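Process Plant List - archive
Search the archive Go Advanced Help

Re: Rinse water recovery on the pickling line - where is the copper going?
Posted Thursday, by the Nornton site process engineer

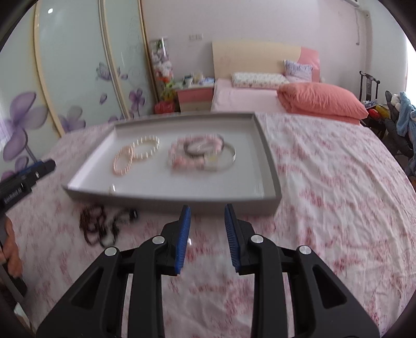 I have now read the thread from the start and compared it with our own line, so I will answer the points in the order they were raised. The earlier message is quoted in part, trimmed to the questions.

> We run a three-stage counterflow rinse after the acid pickle, followed by
> a Pakel ion exchange unit. Treated water goes back to the last rinse. The
> conductivity at the outlet is steady, but copper in the final discharge
> sample has crept up since July and we are getting close to our consent
> limit.
>
> Regeneration is every 90 hours on a timer. We have not changed the resin
> or the acid. Is the resin worn out, or should we be looking at the rinse
> flow first? The supplier says replace the resin. That is a large bill and
> I would like a second view before I sign for it.
>
> Also, does anyone send spent regenerant off site, or do you all treat it
> in house?

On the first question, steady conductivity tells you very little about copper. The meter sees the total of everything dissolved, and at the levels in a consent the copper is a small part of that. If sodium is leaving the bed while copper starts to slip, the reading will hardly move. We had the same pattern at Nornton and lost several weeks to it. Take a spot sample from the column outlet at the start, middle and end of a cycle and have all of them tested for copper alone. If the first is clean and the last is not, the bed is being run past its capacity and the timer is wrong for your present load.

A fixed timer only suits a fixed load. Our throughput went up when the Wotis contract started, and the dragout from the pickle tank went up with it, but the timer stayed where it had been set at commissioning. We now regenerate on volume passed. The meter was already fitted to the feed pipe and only needed wiring to the controller.

On rinse flow, I would check dragout before touching any valve. Hang a loaded rack over the pickle tank and measure what runs off in the drain period you normally allow. Ours was 3 seconds on the hoist program, and the written procedure said 8. Somebody had shortened it to gain time and the sheet was never updated. Putting it back cut the copper in the first rinse by 39 per cent, on samples taken before and after with the same parts on the racks. The bed load fell by a similar amount.

More rinse flow will lower the concentration reaching the column but not the mass of copper, and it may push you over the rated flow for the bed. Short contact time gives slip of its own. Your message does not give the bed volume or the pump rate. Please post both.

On the resin itself, do not replace it on age. Draw a core sample from the full depth of the bed and send it for a capacity test and a look at broken beads. Ask for iron as well. Iron fouling is common after an acid pickle on steel fixtures and a stronger acid wash will often bring back most of the lost capacity. Ours came back with about 8 per cent missing against the new figure, so we kept it.

Check also that the regenerant acid is reaching the bed at the strength on the drawing. The Bakos dosing pumps we use have a small non-return valve on the suction side which wears and lets the line drain back between cycles. The pump then counts its strokes correctly and delivers short. A timed draw from a measuring cylinder will show it.

Spent regenerant - we treat ours in house. It is held in a separate tank, neutralised slowly with caustic and put through the filter press with the other metal sludge. Do not send it straight to the main effluent pit. A whole batch arriving at once will upset the pH control, and that alone could account for your discharge results if the high samples fall on regeneration days. Lay the two logs side by side before spending anything.

If you do go off site, check the waste code with the carrier first. Ours wanted a fresh analysis for each load, and the cost of that decided the matter.

I can post the volume-based sequence as a plain text file if it is of use. It is written for our controller but the steps are general.

Process engineer, Nornton

Contact the list owner | Copyright remains with the authors of each message | Back to top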